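## 4. Setting a place at the table

Read section 3 first if the table hasn't been wiped down yet. Everything from here on assumes a clean top and the chairs pushed in.

What you need, per seat:

- woven placemat (striped set, from the Dasia drawer)
- dinner plate, white, wide rim
- green board
- napkin, fork, knife, glass

Spare mats are in the hall cupboard. Ask Rongrong Lu if it's locked, she has the key til Monday.

### 4.1 Mat and plate

1. Shake the mat out over the sink. Crumbs get stuck in the weave and a wipe won't shift them.
2. Lay it flat. If the corners curl, roll it the other way for a minute and try again.
3. Line up the long side with the table edge. Leave a gap, two fingers is plenty.
4. Plate goes on the mat. Whole base on the mat, not half on the table – it rocks otherwise.
5. Check the rim for chips. Run a finger round it. Chipped ones go on the top shelf, not in the trash, Tanvir Talukder wants to see them first.

**Caution:** plates straight out of the dishwasher are hot. Give them 11 minutes with the door open. Don't stack them wet.

### 4.2 Board

The board shares the mat with the plate. It can overlap the mat, it doesn't need to be square to it.

1. Dry both faces. A damp board leaves a mark on the mat that takes a full wash to get out.
2. Set it down next to the plate, close but not touching.
3. Press one corner, then the opposite one. If it rocks there's something under it. Lift and look.
4. Leave a bit of mat showing between board and plate. That's where peoples fingers go when they pick either one up.

Green board beside the white plate, striped mat underneath:
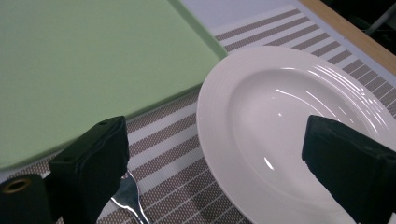

### 4.3 Cutlery, napkin, glass

1. Fork left of the plate, knife right, blade facing in. If the board is in the way move the board.
2. Napkin under the fork. Folded once, no shapes please.
3. Glass last, above the knife.

**Note:** at the Neltham house the table is narrower and the glass won't fit above the knife. Put it to the left, over the fork.

### 4.4 Clearing

1. Glasses first, then cutlery, then plates. One trip each if you can.
2. Scrape boards into the bin before they go anywhere near the sink.
3. Boards are hand wash only. Warm water, soft side of the sponge, stand them on edge to dry.
4. Mats – shake, wipe, hang over the rail. Never fold them, the crease stays.
5. If a mat needs a real wash, use the gentle cycle and keep it under 70 degrees Fahrenheit. No dryer.

**Caution:** don't put hot pans on the mats or the boards. Use the cork trivets, bottom drawer.

### 4.5 If somthing's missing

Short a mat: use a plain one, put it at the end seat. Short a board: skip it, serve bread from the basket. Short a plate: there are nine more in the Kodikara box, under the stairs. Wash before use, they're dusty.

Write down what you took on the sheet inside the cupboard door.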